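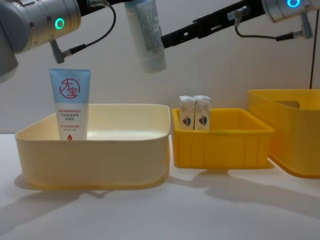
*Fig. 1. Two robot arms over a tabletop with three storage bins.*

# Unit 4: Planning and Pricing Small-Boat Excursions

Course: Coastal Tourism Operations
Instructor: Sinan Uçar

Read these notes before the seminar and bring a calculator. The worked case is the Trelano day trip, run by a small operator called Değirmenci out of Urko harbor. We will come back to the same case in Unit 6, so keep your figures.

## 1. What the product is

A day excursion is sold as one thing but made of several: the boat and crew, the route, the stops, the food, and the transfer from the hotel to the harbor. Guests rarely separate these when they write a review. A late minibus lowers the score for the boat.

Most coastal excursions fall into one of these types:

- **Shared day trip.** Fixed departure, fixed price per seat, fixed route. Lunch is usually included.
- **Half-day trip.** Morning or afternoon, one or two swimming stops, snacks only.
- **Evening trip.** Short route, timed to the light. Drinks sell well, swimming gear does not.
- **Private charter.** One group takes the whole boat. The price is per boat, and the route can be discussed with the skipper.

An operator with one boat can run more than one type in a day, but only if cleaning and refueling are written into the schedule. Students leave this out every year. On the Trelano boat the turnaround between the day trip and the evening trip takes 93 minutes, and it can't be done faster with the present crew.

## 2. Building the route

Start from the time the boat must be back and work backward. The harbor at Urko gives each operator a berth window, and a boat that misses it has to wait outside with its passengers on board.

The Trelano route has four parts:

1. Urko harbor to the north cove. Safety talk and coffee on the way.
2. North cove, first swim. Shallow water, suitable for children.
3. Udton island. Lunch ashore, free time, short walk to the chapel.
4. Return along the south side, with a second swim if the wind allows.

The second swim is written as "if the wind allows" in the brochure as well. In August the afternoon wind picks up on the south side, and the skipper often drops the stop. When the brochure promised two swims without conditions, the office spent its evenings handling refund requests.

Points to check for any stop:

- depth and type of bottom for anchoring
- shelter from the usual wind at that hour
- how many other boats use the place at the same time
- toilets and shade, if guests go ashore
- a second choice nearby

Udton is a good stop on most of these points. Its weak side is the landing. The jetty holds one boat, and unloading is slow with older guests. Değirmenci moved its lunch stop earlier to get there before the bigger boats.

## 3. Capacity

There are two capacities. The legal one is on the boat's certificate. The comfortable one is lower and is decided by shade, seats at the table, and how long the line gets for the ladder after a swim.

Sell to the comfortable number. The extra seats look like free income in a spreadsheet, but they cost you in ratings, and on a small boat everyone notices when there is nowhere to sit. Keep the gap for late additions to a family booking and for staff from partner hotels who need to see the trip.

## 4. Pricing

Fixed costs for one departure are crew wages, berth fee, insurance share and the guide. Variable costs are lunch, drinks, island entry and transfer. Fuel sits between the two. It hardly changes with the number of guests, but it changes a lot with the route.

For the Trelano trip, fixed costs plus fuel come to 559 per departure in local currency. To find the break-even number of guests, use:

> break-even guests = (fixed costs + fuel) ÷ (net seat price − variable cost per guest)

Use the **net** seat price, after commission. Hotels and booking sites take different shares, so work out the average from the real mix of sales – the walk-up price alone will give you a number that is too low. Round up. You can't carry part of a guest.

Child prices deserve a separate line. A child takes a full seat and a life jacket but eats less, so the variable cost drops a little and the fixed cost stays the same. A half-price child ticket may bring in very little once commission is paid.

## 5. Information for guests

The confirmation message should fit on a phone screen. Include:

- meeting point, with a landmark
- meeting time and departure time, stated separately
- what to bring: towel, hat, flat shoes, a light jacket for evening trips
- what is included and what is paid on board
- the rule on bad weather, in one sentence
- a phone number answered that morning

Send it again the evening before. Guests who booked weeks ahead have usually lost the first one.

## Exercises

1. Draw up a one-day schedule for a single boat running both a day trip and an evening trip from Urko. Include the turnaround time in section 1.
2. Choose a net seat price and a variable cost per guest and calculate the break-even number for Trelano. Repeat with the seat price lowered by 6 percent.
3. Write the bad-weather sentence for the confirmation message. Limit: 30 words.
4. Suggest a replacement for the Udton lunch stop on a day when the jetty is closed. State what changes in cost and in timing.

Hand in exercises 1 and 2 on paper. Exercises 3 and 4 will be discussed in groups.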